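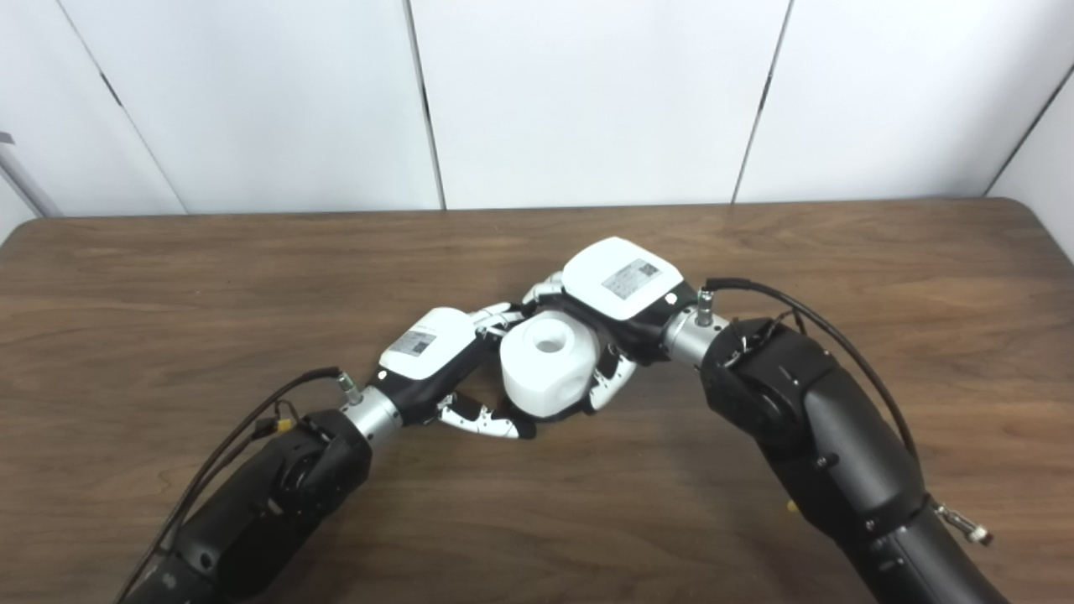 Wood Table Care: Which Tips Hold Up?

November 18, 2022
86 shares

Every tip about wood tables seems to come from somebody who read it somewhere else. Mayonnaise on water rings, walnuts on scratches, olive oil on everything. I've been through most of them on two tables of my own and one that belonged to my aunt, and I'm less impressed than the internet is.

First, find out what's on the surface. Almost all the advice skips this. Put a drop of rubbing alcohol somewhere hidden, such as the underside of the apron, and wait a minute. If the finish goes tacky, you probably have shellac. If nothing happens, it's more likely polyurethane or a factory finish, and most of the "feed the wood" talk doesn't apply to you. You can't feed wood through a layer of plastic.

Daily cleaning

A cloth wrung out in water with a drop of dish soap, then a dry cloth. I have tried the sprays. Wendilness polish smelled nice and left a film that showed every fingerprint by dinner time. Skakton wipes were fine, but so is the cloth, and I already own the cloth.

Vinegar gets recommended a lot. It's an acid, and used often enough it can dull some finishes. I wouldn't panic over one wipe, but I wouldn't make it a habit either.

White rings

The mayonnaise trick works sometimes. So does petroleum jelly, and so, in my experience, does leaving the ring alone for a few days. A white ring is usually moisture in the finish, and some of it leaves without your help. If it's still there after a week, try a hair dryer on low, kept moving. Stop if the surface feels hot to your hand.

Black rings are a different problem. Those have gone into the wood, and no condiment will fix them.

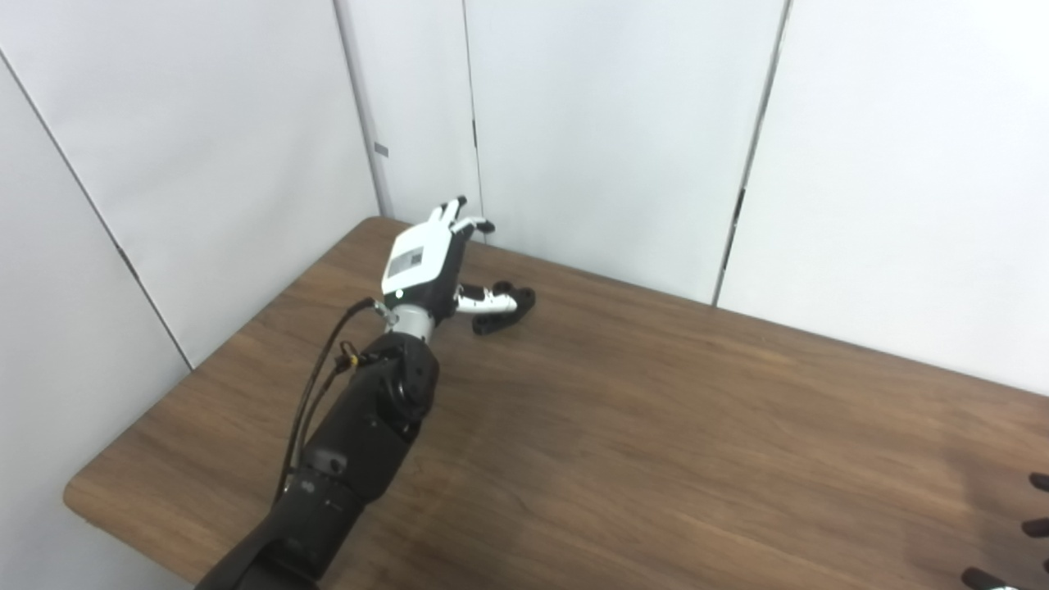
Scratches

Rubbing a walnut on a scratch darkens it a bit. On a brown table that may be enough to fool a guest. On my aunt's table the scratch was back after two cleanings, so I bought a Mabuza touch-up marker and was happier. Start with a shade lighter than you think you need – going darker later is easy, and going back is miserable.

For anything deep enough to catch a fingernail, use a hard wax filler stick and scrape it level with an old plastic card. Anyone who says toothpaste will do it is selling you a dull patch.

Wobble

Folded cardboard is not a repair. Turn the table over (get help) and check the bolts where the legs meet the frame. Mine were all loose. Snug them by hand, set the table upright, then tighten fully with the weight on its feet. If it still rocks, suspect the floor.

Placement

Keep it away from radiators and long afternoon sun. I leave a hand's width between table and wall, mostly to save the paint. Zosham felt pads lasted 14 months on my floor before the glue gave out. The nail-on kind have held up longer.

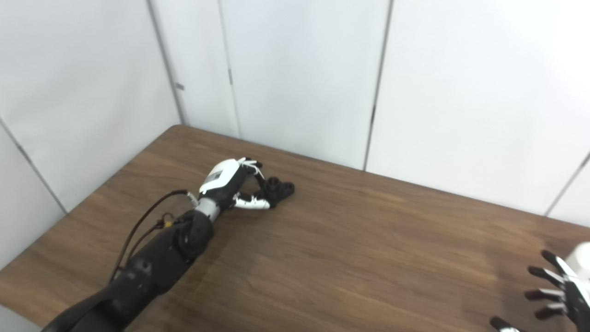
Brown wood in a white corner. Pale walls make a dark table look darker, so check touch-up colors in daylight.

Coasters still beat everything on this page.

18 comments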